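Marking and Taping at the Skeranwood Store

6 February 2025

The props and exhibit store at Skeranwood holds 152 reusable crates, most of them white or gray plastic, which travel between the building and a second site in Sundport. Each crate has a code written by hand on two faces. The code is written in acrylic marker and covered with a strip of clear packing tape. Printed labels were dropped last March.

The store manager, who set up the current procedure, agreed to go through it in detail. The conversation took place in the office next to the packing area and concerned three subjects: the choice of marker, the taping of the code, and the upkeep of the table where the work is done.

On the first subject the manager was specific. Solvent markers had been used for several years and were withdrawn for two reasons. The smell was a problem in a room with one window, and the lines spread on the older crates, where the plastic has gone chalky. "An acrylic line sits on top of the surface," the manager said. "On chalky plastic a solvent line creeps into it. You write an 8 and by the next day you are reading a B."

Acrylic markers have their own requirements. The pigment settles when a marker has been left alone, and a marker used without shaking gives a thin, watery line for the first few strokes. Staff shake the marker with the cap on, press the tip on scrap card until the color is even, and then write. The scrap card is kept after use. "I want to see what the marker did before it touched the crate. If the line on the card is streaky, that marker goes back in the tray and someone deals with it later."

Color carries meaning in the store, within limits. Black is for the crate code. Red is for anything that has to stay upright. Pink was added for crates on loan to the Ağca touring program, and was chosen over orange after several people misread orange as red under the warm lamps in the loading bay. Green is used for crates that have been emptied and cleaned. The manager does not want a fifth category. "Every time a color is added, someone has to learn it, and the people unloading at Sundport are often new. The written code has to work without the color. If you photocopied the crate, you should still be able to find it on the list."

Caps go back on between crates, including when the next crate is within reach. The rule came from experience with tips that dried at the edge and left a double line. Markers in long-term storage are kept flat, so that the tip neither floods nor starves.

The tape is the part of the procedure that has been revised most often. Clear packing tape protects the writing from scuffing against the neighboring crate in the van, and it also allows the code to be changed: the strip is lifted, the writing comes away partly with it, and the remainder is cleaned off. The first version of the instructions told staff to tape as soon as the line looked dry. Some codes smeared under the tape. The present version sets a wait of five minutes, and 39 crates were rewritten in the week that change was made.

"People look at the line and decide it is dry," the manager said. "The skin is dry. Under the skin it is still soft, and when you rub the tape down with your thumb you push it sideways. So there is a clock on the wall and the sheet says five minutes."

Asked about the tape itself, the manager preferred a wide roll to a narrow one. With a wide strip the full height of the code is covered in a single pass and there is no overlap. An overlap collects dust along its seam and, after a few months, shows as a gray line through the characters. The end of the tape is folded under by the width of a finger each time the roll is put down. Dispensers with a toothed blade were tried and given up, as the cut edge was ragged and tended to lift at the corners. Scissors are used now. The corners of each strip are rounded with two small cuts.

There was some discussion of tape that yellows. The manager had kept an old crate lid with strips from different rolls on it, stored on a windowsill, and was not ready to draw a conclusion from it. "One strip has gone brown and the others have not, and I failed to write down which roll was which. So that is a lesson about labels, on a label test." A second lid has been started, with the roll details written beside each strip.

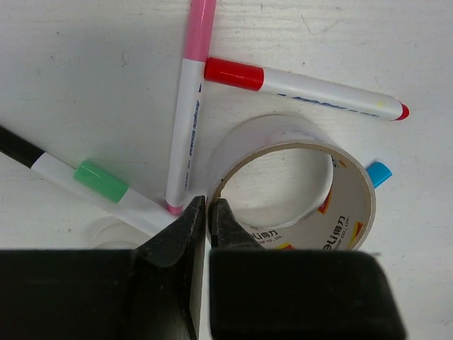
Acrylic markers and a roll of clear packing tape on a white tabletop.
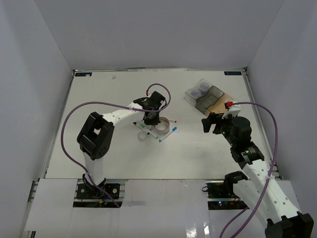

A white surface was the manager's preference from the start, and the reasons given were practical. Dropped caps can be found on it. Clear tape is hard to see on any color, but a stray piece on white will usually throw a faint edge under an overhead light. The drawback is that a white top records everything done on it. "It scuffs, and it shows the scuffs. I don't mind gray marks. I mind wet paint, and on white you see wet paint before you put a crate down in it."

Cleaning is done with a damp cloth while acrylic is fresh. Once it has cured, staff use a plastic scraper held low. Metal blades are not allowed, and the manager was firm on this point, having replaced one top that had been scored deeply enough to catch the edge of the tape. Adhesive residue is treated with a small amount of rubbing alcohol, tested first in a corner.

The remaining open question is the handwriting. The store has considered stencils and has a set on order from Karkach, a local sign shop that cuts them from thin plastic sheet. The manager expects them to slow the work down and is not certain they will be kept. "A stencil leaves bridges in the letters, and paint can run under the edge if you hold the marker at an angle. You have to hold it straight up. We will do one shelf with stencils and one without, and send both to Sundport." The codes on both shelves will be taped in the same way, after the same wait, and the unloading crew will be asked which shelf took longer to check in.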